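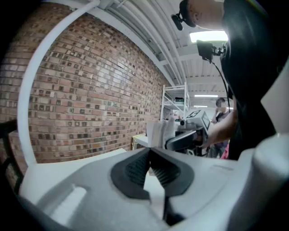 Inlow hand-held gripper kit: your questions

I get a lot of email about the kit, and most of it circles the same few things, so I finally sat down and wrote the answers out. If yours isn't in here, write to me and I'll add it.

What comes in the box?

Two grippers, a left and a right, plus the camera mounts, cables, a spare set of rubber finger pads and the printed marker squares. You bring the table and a computer to copy your recordings onto. Any fairly recent laptop will do.

Do I need a robot to use it?

Nope! You hold the grippers yourself and do the job the way you'd normally do it, and the kit records what your hands were up to. Plenty of our customers don't own an arm yet. They collect first and shop for hardware later (I did it in that order too, at Gillis, before I came here).

How long does setup take?

My first time took most of an afternoon, because I plugged the cables in before reading the card in the lid. Read the card. Now I can do it in 17 minutes, and that includes finding the screwdriver.

Can two people record at once?

Sure, if you have two kits. Give each person their own set of markers and don't mix them up. Sets from August onward have the set number on the back, older ones don't, so put some tape on those.

Is cloth okay? What about paper?

Both are fine, and they're what I get asked about more than anything else. Soft stuff crumples and never lands the same way, so plan on a lot of takes. Loan Ung at Prarine sent me her folding set and it ran to 214 takes for one kind of napkin. Start slow, close the fingers all the way, and let go before you pull back.

My wrists get tired. Any tips?

Lower the table. Really, that's my whole answer, well, that and swapping people every half hour or so. Aiman Siregar on our support desk also likes to rest his elbows between takes, and he's done way more of this than I have.

The finger pads are wearing smooth. Is that covered?

Pads count as wear items, so no, but they're cheap and they pop off with a thumbnail. The body and the electronics are covered for two years.

Can I rent before I buy?

Yes, through Raju, by the week. If you buy within a month they take the first week's rent off the price. Ask for the padded case, the cardboard one is awful to carry on a train.

Last updated 15/09/2024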